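Tallville Self-Storage, Eynon Road
August walk-through, Building B and grounds
Walked by: Ida Wunderlich
Copied to: Siamak Dehghan (owner), Parisa Naseri (front office)
Start 7:10 a.m., finished well after I wanted to be

Key: OK = leave it alone. WATCH = look again next month. FIX = spend money. Siamak, you can skip to the FIX lines, as I know you will.

GROUNDS AND GATE

1. Entry gate opens and closes fully: OK
Closes with a noise like a cow being told bad news, but it closes. Photo eye stops it when blocked. Tested with a cardboard box, then again with a trash can to be fair to the gate.

2. Keypad readable, all buttons respond: FIX
The 6 has to be pressed twice. Customers whose code has a 6 in it know this and have stopped complaining, so it doesn't show up in the complaint log. New customers stand there and say things to the keypad. Parisa has the part number.

3. Lighting, driveway and corners: WATCH
One lamp at the back corner flickers. The rest came on when I covered the sensor.

4. Pavement, trip hazards: FIX
The pothole by the dumpster has been on this list since I started doing this list. It was filled in spring with cold patch, and the cold patch has since moved to the tires of our customers. I put a cone in it. The cone is now partly in the pothole, which gives you the depth.

5. Drains clear: OK
Cleared leaves and one mitten.

6. Fence line, no gaps or climbing aids: FIX
There is a pallet leaning against the north side. It makes an excellent ladder. Kamran says it was put there to keep it out of the way.

BUILDING B, GROUND FLOOR

7. Exit doors open from inside with one push: OK on east, FIX on west
West door needs a push, a shoulder and a change of attitude. This is the one I would like done this week. A fire door that can only be opened by somebody my size is a wall.

8. Exit signs lit: OK
All lit on mains. Held the test button for 30 seconds each and none of them went dim.

9. Fire extinguishers, mounted, tagged, needle in the green: WATCH
All present and green. The one outside the restroom has a coat on it again. I have hung the coat in the office. If it's yours, it smells of varnish.

10. Aisles clear to full width: FIX
Unit 166 has once more expanded into the hallway. Today it was a rolled rug, two dining chairs and a lamp with no plug. Parisa has called. The customer said they would come "over the weekend," and did not say which one. Our lease says the hallway is shared. I would like us to start believing our lease.

11. Sprinkler heads clear, 18 inches minimum: WATCH
Open-topped units looked over from the rolling ladder. Two are stacked too high. Letters going out. One of them is stacked with empty boxes for boxes.

12. Electrical panel, three feet clear in front: FIX
There was a mop bucket. I moved it. By the time I had done the second floor there was a mop bucket. I would like to meet whoever is responsible, and I suspect I share an office with them.

BUILDING B, SECOND FLOOR

13. Freight elevator certificate current and posted: OK
Posted, current, and behind a poster for the bake sale. I moved the poster. The load sign says 2000 pounds, which is clear enough, and beside it someone has written "each" in pencil. I rubbed it out.

14. Elevator gate interlock: OK
Car does not move with the gate open. Tried on both floors.

15. Stair treads and handrail: FIX
Third tread from the top has a loose nosing. Screw it down, don't tape it. The last tape is still there as a souvenir. Handrail solid all the way up.

16. Carts and dollies: WATCH
Pulled one flat cart for a wheel that has flattened on one side. It thumps its way down the hall and people assume it's overloaded, so they take things off and it goes on thumping. Tag is on it. Please do not take the tag off and use the cart. I am looking at no one, but I am looking near Kamran.

17. Roof leaks, ceiling stains: WATCH
Stain over the hallway junction is the same size as last month. I drew a pencil line around it in July and it hasn't crossed.

18. Pests: OK
Traps empty. One spider by the window, large, settled, and arguably doing more than the traps.

WORKROOM AND STORES

19. Shelving fixed to wall: OK
Pulled on every upright. Ladan Mohammadi did these brackets and they would hold the building up if the building stopped doing it.

20. Loose items in bins, not on the floor: OK
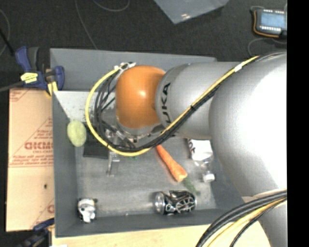 21. Paint, solvents and cleaning products closed and in the metal cabinet: FIX
Cabinet fine. Contents mostly fine. One can of Grolance floor sealer has its lid resting on it in the spirit of a lid. Either hammer it shut or throw it out at the county drop-off. Rags go in the lidded metal can, and not in the bag hanging on the door, however handy the bag is.

22. Stepladders: FIX
The short one has a bent foot. It has had a bent foot long enough that people have learned to lean the other way. Cut it up so that it can't be rescued from the dumpster, as happened with the last one.

23. Extension cords: WATCH
Threw out one with a nicked jacket. Two left. The space heater does not go on either of them, in August or in any other month.

24. First aid kit stocked: FIX
Plenty of triangular bandages, enough for a small war. No ordinary adhesive strips whatsoever. The eyewash bottle has expired. Order the Lurkamel refill pack, the large one, and hide half of it.

25. Emergency phone list current: FIX
Still lists a plumber who has retired to another state. He was very nice about it when I called.

COMMENTS FROM OTHERS

Parisa: Keypad part is ordered. Coat is not mine. Unit 166 says the lamp is not theirs, so now we have a lamp.

Kamran: Moved the pallet. It is behind Building A now. Cart had no tag on it when I used it.

Siamak: Approved 2, 7, 15, 22 and 24. Pothole, get me another quote. The one I have is for 2168 dollars and I would like to see a number I can say out loud.

Ida: West door first, please. Kamran, behind Building A is also a fence.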